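Woltthorpe Robotics Club
Project report: collecting hand movements for the Camport arm
Written up by Gwendolyn Nakamura, 15th January

1. What we set out to do

Last year's group got the Camport arm to pick up a block from a marked spot on the table. It worked as long as the block was on the spot. If the block was moved a few centimetres the arm closed on nothing. We wanted to see if we could get a better result by recording people doing a job with hand-held grippers and training on those recordings, so that none of the positions had to be typed in.

The job we picked was clearing small things off a table. We wrote down the rules for it before we recorded anything: both grippers start open, one thing is moved at a time, and the recording stops when both grippers are back at the near edge of the table.

2. Recording

We worked in pairs. One person did the task and the other kept the log sheet and called start and stop. We swapped after every 27 recordings, which was Bouchard's idea, and it did help with tired wrists.

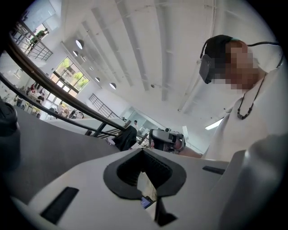
The log sheet had columns for the name of the person, the object, the start time and any faults. In the first session we left the faults column until the end and filled it in from memory. That was a mistake and we had to throw out most of that session. From the second session on, faults were written down as they happened.

By the end we had 654 recordings. After checking them against the log we kept all but 50. The usual reasons for dropping one were:

Start called too late, so the first reach was missing.
Gripper not fully open at the start.
Tracking lost part way through.
Object dropped and picked up again by hand.

Lost tracking was the worst of these to deal with. It only showed up when we played the files back, and by then we had often packed up.

3. Training and testing

Training was done on the Pokcombe machine overnight. The first run failed as two of the folders had been given the same name and one had written over the other. We renamed everything using the session number and ran it again.

For testing we put each object down in 5 different places and let the arm try once from each. It was good with cups and poor with anything flat. With plates it tended to come down too far from the rim and then stop. We think this is down to the data, as most of us recorded cups first and had less time left for plates.
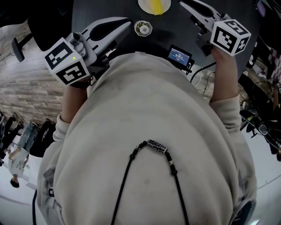 Bouchard thought the plates should be recorded again from scratch, with everyone lifting from the same side, and said that mixing two ways of doing it had probably confused the training more than the short time had. The rest of the group were not sure, but we have no test that would settle it yet.

4. What we would change

Play back a few files before anyone leaves the room.
Record the objects in a mixed order.
Agree how each object is to be held and write it on the log sheet.
Keep a second copy of the raw files.

The next sessions will be plates only. The log sheet has been redrawn with a wider faults column and a box to tick for playback.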